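About Brernent

Brernent makes straightening and feeding equipment for metal strip and wire. Our customers are stamping shops, spring makers and producers of small brackets and clips. Most of them run coil material up to 300 mm wide, and this is the size of work we know best.

The company started in Gristton as a repair shop for press feeders. In those years we rebuilt many straighteners from other makers, and we saw the same faults again and again: worn bearings on the upper rolls, adjusting screws without a scale, guards which the operator must remove for every coil change. The first machine with our own name was designed to avoid these three faults. It is still in the catalog, with a stronger frame and a different motor.

Today we are 20 people in two buildings. Machining, assembly and testing stay in Gristton. The warehouse for spare parts is in Ekarska, and orders for rolls, bearings and seals leave from there.
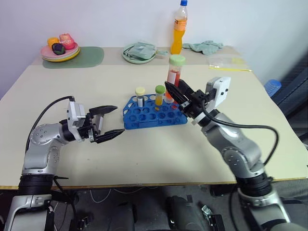

Our standard straighteners have 7 rolls. Each upper roll is adjusted separately, and the position can be read on a dial, so the setting for a repeated job can be written on the job card. The rolls are hardened and ground in our own shop. For soft or coated material we also supply polished rolls – please tell us the surface finish you need when you ask for a price.

In 2019 we took over the decoiler line of Younis, a small maker with whom we had worked for a long time. Younis decoilers are now built beside our straighteners and use the same electrical cabinet. Owners of older Younis machines can continue to order parts from us. We have the drawings for 447 parts, and if a part is not in stock we can make it from the drawing.

Before you buy, you can send us a sample of your coil. We run it on a test machine and return the strip to you together with the roll settings. There is no charge for this test.

Our factory is closed for two weeks in August. Spare parts are shipped from Ekarska also during this time.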